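Setting up a pair of hand-held grippers on the dining table

If you've built the Kustholm hand-held gripper from the Mikstead plans, you're probably itching to pick things up with it. I certainly was! A bit of patience with the jaws first pays off, so start with these checks. You don't need a workshop for any of it - a dining table and a bright lamp will do.

1. Tighten the pivots. Do up the big silver screws until the arms stop wobbling, then back them off a touch. The jaws should swing freely under their own spring.

2. Fit the blue pads. Press them on square and close the jaws. The pads should meet flat along their whole length. If you can see light at the tips, loosen the small pins and try again.

3. Make a pile. Soft, awkward things are best - a drawstring pouch, plush toys, a bit of satin, a roll of something. An open cardboard box behind makes a lovely target to drop them into. 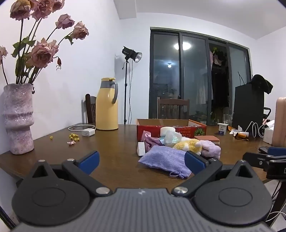 Reading time: 2 minutes

4. Practise with the pouch. Come in from above with the jaws wide open, lower until the pads are either side of the fabric, and squeeze slowly. Woven cloth bunches up nicely, which is very forgiving for a first go.

5. Do 100 lifts with each hand, then check the screws again. Mine had crept by lift 6 on the left one, so don't skip this. A dab of thread lock cured it.

6. Bring in the second gripper. Hold the pouch with one and pull the cord with the other. This is where it gets really fun! 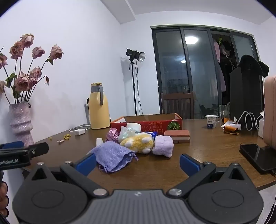
Marlene Eichhorn: I did the pivots with nylon washers in place of thread lock and they've held for 200 lifts so far. Worth a try if you take the arms off often.

Great tip, thank you! I'll try washers on the next pair and put the sizes on the parts list.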